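Small white drawer unit on a marble-look table: what do I keep in it, and where do the tissues go?

Posted in Tidying and Storage

Hi all! I've got a little white plastic drawer unit sitting at the back left corner of a table with a glossy, marble-patterned top. The drawer is the Clelent one with the black handle, and I like it a lot, but I've had it since December and it's still got nothing in it. Meanwhile everything that could live in there lives on the tabletop: two of those soft tissue packs (one gold, one blue) and a small block of light wood that I use to prop up my phone.

My problem is that if I put the tissues in the drawer, people can't find them and they ask me, every single time. If I leave them out, the table looks messy, and the packs slide when you pull a tissue because the top is so slick. I end up chasing them with one hand. Also, is there any way to stop the drawer unit itself from creeping when you open it? It's very light with nothing inside.

Budget is tiny, and I'd like to avoid sticking anything permanent to the tabletop.
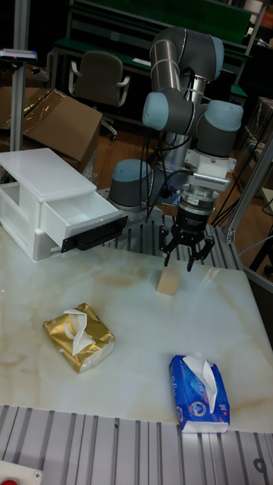
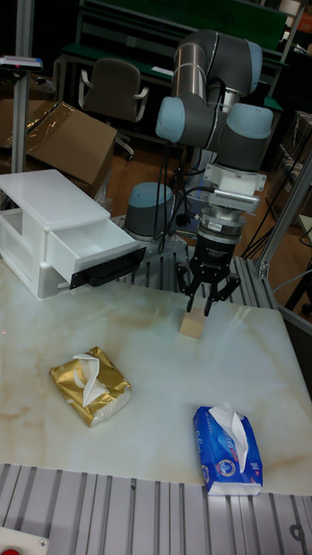

Page last changed: 9th March

Ruwan Gunawardena

I have nearly the same setup (different brand, mine's a Woltier) and I went back and forth on this for ages. What I ended up doing was keeping one pack out and putting the spare away. You don't need both open at once! Once you have a tissue sticking out of the top of a pack it gets dusty, and then that first one goes straight in the trash anyway.

For the one that stays out, I'd put it on the flat top of the drawer unit. Yours has a nice smooth lid, and that's wasted space right now. Get a roll of that rubbery shelf liner, the kind with the little holes, cut a piece just smaller than the pack, and set the pack on it. It just sits there with no glue. Then cut another piece for under the drawer unit and that takes care of the creeping too (it did for me, anyway, though I did have to wipe the table down first because there was a film of spray polish on it).

As for what goes in the drawer, I'd say the spare tissues, the wood block when you don't need it, and a charging cable. Keep it boring. If you start tossing receipts in there you'll never see the bottom again, ask me how I know. Oh, and check the height before you put a full pack in. The fat ones can catch on the way in and you'll have to squash them a bit. Mine are the 133 sheet size and they fit, but the 200 ones didn't.

kinyua_fan17

put something heavy in it. bag of rice, whatever. problem solved

Flukanon

I'd go the other way from Ruwan and leave the tissues on the table, since people already know to look there. Just get a shallow tray! I found one at a thrift store, it has a felt bottom, and both packs fit side by side with room for my reading glasses. It looks like you meant it, and when you clean you lift up one thing.

The bag of rice isn't a bad idea, by the way, but put it toward the back. If the weight's all up at the handle end, the whole unit wants to tip when you pull the drawer way out. I'd also turn the unit so the drawer opens toward wherever you sit. From your pictures it opens to the right, and if that's not your side of the table you're going to stop using it. Mine sat sideways for 8 months and I never opened it once.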